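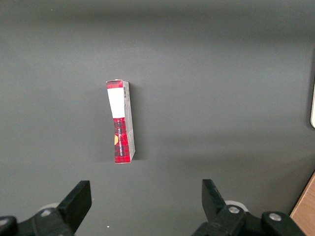
Bianca Dinu has been telling people for three years that they can fix their own sleep, and I went to see her expecting to disagree with most of it. I came away disagreeing with about half.

She runs evening classes in Lelloldale under the name Flondach, which she says is a word her grandmother used for a nap taken in a chair. The classes last six weeks and cost 316 dollars. I brought up the price first, and she didn't flinch.

"People spend that on a pillow," she said. "They do it and they tell me about the pillow for an hour."

I asked whether she had any medical training. She doesn't. She worked for 19 years as a scheduler for a freight company called Schouten, putting drivers on overnight runs, and she says she learned what tired people look like by making a lot of them. When she left, she started reading, then teaching a few neighbors, then charging.

That story is on her leaflet too, almost word for word, and I told her it sounded rehearsed.

"It is rehearsed. I've told it every Tuesday since I started. What do you want me to do, tell a different one?"

The method isn't complicated. You get up at the same time every day, weekends included. You keep the bedroom dark. You don't lie there angry. If you've been awake a good while you get up, sit in another room and do something dull until you're sleepy again. Most of this can be found for free in any library, and I said so. She agreed that it could.

"So could piano lessons. How many people in the library can play the piano?"

I'm not sure that holds up. Piano is a skill with hours of practice behind it, and getting out of bed at six-thirty is an instruction. But she kept coming back to the group, and I think the group is what she sells. Her students call each other in the morning. They're given a partner and the partner rings at the agreed time, and if you don't pick up, the partner rings again. She won't let couples be partners. She won't let friends do it either, if she finds out in time.

"Your friend lets you off," she said. "A stranger from the other side of town has got up to call you and she's annoyed. You get up."

Where she lost me was the notebook. Everyone in the class keeps a sleep record, and Dinu reads them aloud, with permission, in the fourth week. She believes people sleep more than they think they do and that hearing the numbers calms them down. Maybe. I've kept one of those records, on and off, and all it did was give me something to worry about at two in the morning. I asked if anyone had ever got worse in her class.

She took her time over that one.

"Yes. A man who couldn't stop filling it in. He had a column for every glass of water. I told him to throw it out and he wouldn't, and he quit."

Did she change anything afterward? "I tell them now, one line a day. If it's more than one line I take the pen away." She laughed, but I gather she has done it.

I wanted to talk to somebody who had paid the money, and she gave me two numbers, which is what anyone would do with two happy customers. I called both anyway.

Danjuma Okeke drives a school bus and took the class last June. He said the first two weeks were miserable. "I was more tired than when I started, and I said so in front of everybody. She said good. I didn't like that." By the fifth week he was falling asleep before eleven. He has kept the wake-up time and dropped everything else. I asked if he thought he could have done it alone. "I had the same alarm clock before," he said. "So, no, I guess."

Siiri Paju was less sure, and I give Dinu credit for passing on her name. She sleeps better now, but she also changed jobs in the middle of the course and stopped working late shifts at a bakery. "Bianca thinks it was the class and my mother thinks it was the job," she said. "I'd probably bet on my mother." She still talks to her morning partner — they've moved on to trading recipes.

That's the trouble with the whole business, as I see it. People sign up for a sleep class when their sleep is at its worst, and a bad patch often ends by itself. Some of them would have been better in six weeks if they'd taken up bowling. I put this to Dinu in nearly those words.

"Sure," she said. "Some would."

And the others?

"The others have had it for years. You can't tell me it was going to clear up the same month they met me."

I can, though I can't prove it, and she can't prove the opposite. She has no follow-up beyond a postcard she mails out after six months, and she admits that the people who answer it are mostly the ones who liked her. What she does do, and I hadn't expected it, is turn people down. Anyone who snores hard and wakes up choking gets sent to a doctor before she'll take the check. The same goes for anyone who has nodded off at the wheel. She says she has lost money on this and I believe her, because she was visibly irritated about the amount.

She also refuses to sell anything else. A supplement company offered her a cut to hand out samples on the first night, and she kept the letter to show visitors. It's a very friendly letter. She has underlined the word "partnership" twice in red.

Before I left I asked how she sleeps herself.

"Six and a half hours. I'd like seven." She gets up at 5:45, and her own partner for the morning call is a retired nurse named Sumathi Gounder, who was in the very first class and has never met her for coffee. They talk for less than a minute. On Sundays Gounder hangs up without saying goodbye.

The next course starts in June and there were four places open when we spoke. I haven't signed up. I did get up at six-thirty the following Saturday, to see, and was asleep on the couch again by nine.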